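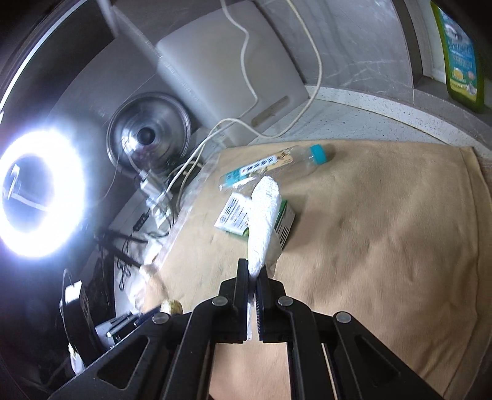 クラキク公開日

クラキク公開日(クラキクこうかいび、Clakik Open Day)は、カミヴェロ(Camivero)が毎年12月に開いている、手持ち式グリッパーによる作業収集の一般公開および実演行事。会場はザネッティ館1階。通称「クラキク」、古参の来場者は単に「月曜」とも。これは開催曜日が月曜に固定されているため。

概要

クラキクとは、もともとカミヴェロが作った手持ち式二指グリッパーの愛称。指が閉じるときの音に由来するとされる。異説あり(後述)。公開日では、この器具を使って家庭の台所まわりの物をつかむ、持ち上げる、移す、といった作業を来場者の前で行う。ロボット本体の展示は少なく、人が器具を握って動かす実演が中心。初めて来た人はたいていここで戸惑う。

入場無料。事前申込制。定員116名。実演は午前の部と午後の部に分かれ、午後の部のみ来場者の体験枠がある。

歴史

初回は社内向けの報告会だった。近隣の部品業者と学生が数名まぎれこみ、質疑が長引いたことから、翌年より外部公開に。発案者はナザレノ・マルケッティ(Nazareno Marchetti)。当時は治具担当で、現在は公開日全体の進行役。

第2回までは倉庫の一角で開催。暖房がなく評判が悪かった。第3回からザネッティ館に移り、現在まで続く。移転に際し、実際に使われていた調理室をそのまま実演場とした。専用の舞台を組む案もあったが、費用の都合で見送り。結果的にこの調理室が公開日の顔になったとも言われる。

来場者数は第3回で93名。その後は定員制となり、ほぼ毎回満席。

第5回では停電により午後の部が中断、再開は夕方。中断中にマルケッティが懐中電灯で器具の分解を見せ、これが好評だったため、以後は分解実演が正式な演目に加わった。

会場

ザネッティ館は元は食品卸の事務所兼試食室。1階調理室が実演場、隣の部屋が受付と休憩所。2階は非公開。

調理室の作業台は窓側の一面のみを使用。見学者は台から離れた白線の外に立つ。後方からは手元が見えにくいという苦情が毎年あり、第4回以降は隣室に画面を設置している。ただし映像に遅れがあり、音と合わない。改善予定とのことだが、時期は未定。

駐車場なし。最寄り停留所から徒歩。坂あり。

演目

午前の部は次の順で進むのが通例。

開会、器具の説明。マルケッティが担当。例年ここが長い。

つかみ実演。布、袋、瓶、箱など、日用品を台に置いて順に扱う。並べ方は当日の朝に決める。きれいに並べすぎないこと、というのが運営側の方針で、物が重なった状態もあえて残す。

包み物実演。金属箔で包んだ物など、しわがあって光る表面の物を扱う。光の反射で位置が読みにくく、来場者の質問がもっとも多い演目。つぶさずに持つ力加減は担当者ごとに差があり、これを見比べに来る常連もいる。

分解実演。前述のとおり第5回から。

午後の部は体験枠が主。1組ずつ台の前に立ち、係員の横で器具を握る。子どもは保護者同伴。手の小さい人向けの握り部も用意あり、ただし数が少ないので受付で要申告。

使用器具

クラキクの構造は単純。平たいリンクをねじで留め、握ると2本の指が平行に近い形で閉じる。指の内側には細かい歯があり、滑りを抑える。動力なし。握る力がそのまま指先に伝わるので、長時間の作業では手首が疲れる。実演者が途中で交代するのはこのため。

記録側にはトリック(Tollik)と呼ばれる収録用ソフトウェアを使う。器具の動きと映像を同じ時刻で束ね、後の学習に回すためのもの。公開日の収録分も使用されるが、来場者の顔が入った部分は除外する。前回の公開日では、体験枠を含め771件の動作が記録された。件数は閉会時に口頭で発表される。

なお、トリックの画面は午前の部のみ公開。操作に関する質問は分解実演の後にまとめて受け付ける。

評価

部品業者からは、失敗も含めて見せる点が評価されている。落とす、つかみ損ねる、やり直す。編集された映像では分からない部分で、購入や共同開発の判断材料になるとの声がある。

一方、ロボットの公開日と聞いて来た層からは、動く腕が見たかったという感想が根強い。第6回で小型アームの動作展示を試みたが、調整が間に合わず午前中は停止したまま。午後に短時間だけ動いた。翌年以降この展示は行われていない。復活を望む意見はアンケートに毎回でる。

説明が専門的すぎるとの指摘もあり、第7回から一枚ものの用語集を配布。字が小さい。

名称について

「クラキク」の語源には、閉じる音とする説のほか、試作品を入れていた箱の書き込みを読み違えたとする説がある。マルケッティは開会時に両方の話をしており、どちらが正しいかは確定してていない。英字表記は Clakik で統一。初期の案内状には Klakik の表記もみられる。

見学上の注意

作業台の上の物には触れないこと。体験枠では係員の指示した物のみ扱う。

撮影は可。ただし照明を使った撮影、三脚の使用は不可。実演中は収録も行っているため、白線の内側に手や荷物を入れないよう求められる。

飲食は休憩所のみ。調理室は実演場のため不可。

途中入退室は演目の切れ目に。分解実演の間は扉を閉めきるので、遅れた場合は隣室の画面で見ることになる。

体験枠の受付は午前の部の終了後すぐ。例年短時間で埋まる。希望者は分解実演の前に列の場所だけ確認しておくとよい。整理券の譲渡は不可。

関連項目

カミヴェロ
トリック(ソフトウェア)
ザネッティ館
二指グリッパー
作業収集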